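Harkance Bin Challenge

The Harkance Bin Challenge is a student robotics project and yearly competition in which teams program an industrial arm to pick mixed small objects out of a bin. It is run by the Harkance student club and is open to undergraduates from any department, including those who have never touched a robot before.

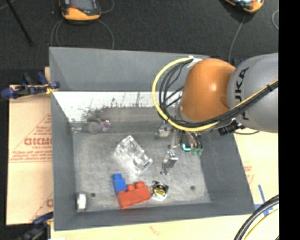
Format

Each team gets a KUKA arm, a gray bin with sloped walls and a set of objects it has not seen in practice. Toy bricks turn up in nearly every round, usually next to something far less friendly, such as a clear plastic cube or a small round metal piece. Clear objects are the great leveler of the contest: glossy faces throw reflections back at the sensor, and a program that sails through the bricks can spend a whole round circling one cube.

A round lasts 7 minutes. Points are given for every object lifted over the rim and set down in the tray, with extra points for anything taken from against a wall. Touching the bin by hand ends the round.

History

The project grew out of an evening class taught by Gönül Başaran, who wanted her students to work with real clutter as early as possible. The first contest had six teams and a single bin, clamped to the table so that it would stay put when the gripper bumped it. Clamping has been in the rules ever since.

The second year brought Amosura, the club's own grasp-planning software, written mostly by Sibel Altıntaş and Nikola Vukčević over one very busy January. It is still the starting point for most new teams, and its log viewer - a favorite with beginners - replays every failed grasp in slow motion.

Records

The highest total in a single season is 2,075 points, held by team Plesel under captain Beril Demirtaş. Plesel was also the first team to clear a full bin in one round, a run that older members still love to talk about.

Practice data

Teams share their practice attempts in a common archive, which passed 3,000 logged grasps in its third season. Cengiz Güneş maintains the archive and labels the odd cases by hand. Members may use any part of it in their own coursework.

See also

Amosura
Plesel (team)
Yalçınkaya Workshop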